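Visit to the Lovine open day: hand-held grippers for teaching robots

In January I had the possibility to visit the open day of Lovine, a small company that rents and sells kits for recording manual work. I went there with my colleague Sun-ja Pyo. We both work at Hustik, where we pack bathroom articles for hotels, and since July our manager wants to know if a robot can take over a part of the sorting.

The building is behind the old bus depot and we walked past it two times before we found the door. At the reception we received a badge with a number (mine was 73) and coffee, which was good. The program said ten o'clock, but the first talk started later, as many guests had the same problem with the door as we had.

The talk was given by Do-yoon Ha, who is responsible for the customer projects. He spoke quite fast and his slides were full, so I have only noted what is important for us. The product has the name Vostby. A person holds one gripper in each hand and does the task with them, and the recordings are later used to train a robot with the same kind of fingers. The customer does not need to own a robot during the recording. This was the point that interested Sun-ja the most, because our hall has no free corner for an arm with a fence.

There are two ways to get the kit. One can rent it for 129 euros per day, with the software included, or one can book the service, and then the people of Lovine do the recordings with articles that the customer sends by post. For the service they ask for at least 16 different articles. I asked what happens if an article changes its packaging, and the answer was that new recordings are necessary for this article only. I would like to have this in writing.

After the talk we were divided into groups and went to the recording rooms. The first one was for kitchen articles and very crowded, so I saw mostly backs. The second one was more quiet – we could stand near and ask questions. They work there with bathroom things, so for us it was the right room.

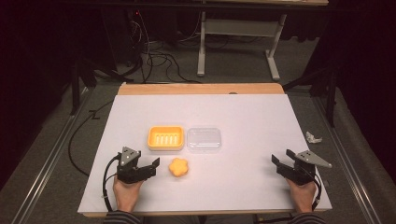 Recording room 2 – Bathroom articles

The person at the table works with both grippers over a white board, on which there are a soap dish, a clear box with a lid and a sponge in the form of a flower. I was interested in the sponge, as soft things are our biggest difficulty at Hustik. The clear box is also a good choice, I think, because our travel boxes are transparent too and the camera of our old sorting machine often did not find them.

I was allowed to try the grippers for some minutes. They are lighter than I expected, but one must learn to keep the wrists calm. My first try with a soap dish was not beautiful. Sun-ja was better, she has the more patient hands. What I did not like are the cables: each gripper has one, and I had to think all the time where it goes. Mr. Ha told us that a version without cable is planned, but he did not want to give a date.

A man from the company Yang, who was in our group, asked about left-handed workers. The fingers are the same on both sides, so it should make no difference.

We have asked for an offer for a rental of two days. The next open day is in July, and one should register early.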